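Learning to host dinner without losing my mind
September 10, 2025
Filed under: Home, Food

So we had people over on Saturday, and for the first time in my adult life I sat down and ate while the food was still hot. I'm telling everyone!

I used to be a terrible host. I'd pick three recipes I had never made, start way too late, and answer the door with flour on my face (my sister has photos). Last December I tried to do a roast, two pies and homemade rolls for 10 people, and we ended up eating at a quarter to eleven. The rolls were raw in the middle. People were very sweet about it, which made it worse.

My friend Oona Savolainen finally took pity on me. She feeds a crowd every other weekend and never seems to break a sweat, so I asked her how, and she said she only ever makes one thing that needs her attention. Everything else is cold, bought, or already in the oven. I wrote that on the fridge.

Pick one boring main dish

Mine is a chicken and rice bake. I put it together in the morning, stick it in the fridge, and slide it in 15 minutes before anyone is due. Salad comes out of a bag. Dessert is ice cream with whatever berries look decent – nobody has complained yet.

I also stopped fussing over the table. I used to iron a tablecloth, of all things. Now I leave the wood bare, because I like a pale honey-colored top with the grain showing, and crumbs wipe right off.
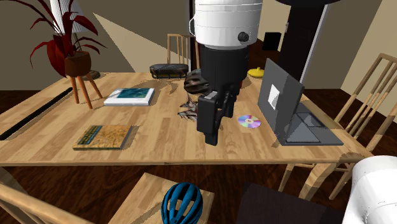
Let people help

This one was hard for me. When someone asks what they can do, I give them a job right away. Slice the bread, find the big spoons, put on some music. They get to chat in the kitchen and I get an extra pair of hands.

Next up is brunch for my in-laws, and I'm already eyeing a recipe with 4 kinds of cheese in it. Oona says no. We'll see!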